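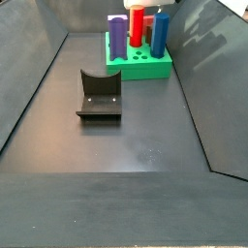
Plerham Robotics Club: the peg board term

Our students were promised robots. What they got, from February onward, was a toddler's puzzle and a robot arm with opinions. The club entered the Calthorpe Schools Challenge on the strength of one sentence in the rules: put each shape in its proper place, without help. Any four-year-old in Plerham could manage it before morning tea. Our program, which the students named Pradis, runs to 883 lines and would like a little longer.

Entries close in November. These are from the practice sessions, picked from a folder of 222 by a vote that was mostly fair.

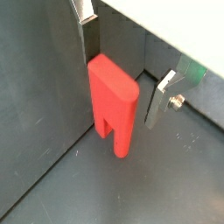

The two-legged red piece is the one everybody drew straws to avoid. Coming in, the fingers have to go one to each side, and a few millimetres' error counts as a collision under the Calthorpe rules. The younger students call the piece the tooth. The older students call it other things.

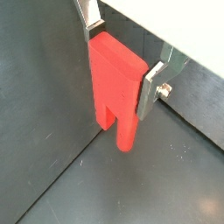

Holding on is worth five points, same as finding it. The grip code was rewritten over a long weekend and now has more comments than commands, several of them apologies. Squeeze setting 50 is the current favourite. There's a rival camp for 60, and they eat lunch separately. 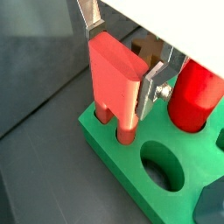

Two legs, two holes, and the only piece on our board that needs both at once. Full marks for a placement require the legs to be in and the fingers to let go afterwards, a step left out of the first three versions of Pradis.

Practice resumes after the holidays in the Xue Building, upstairs. New members are welcome, and patience can be learned on site. Bring a laptop and its charger. We have one spare charger and it fits nothing.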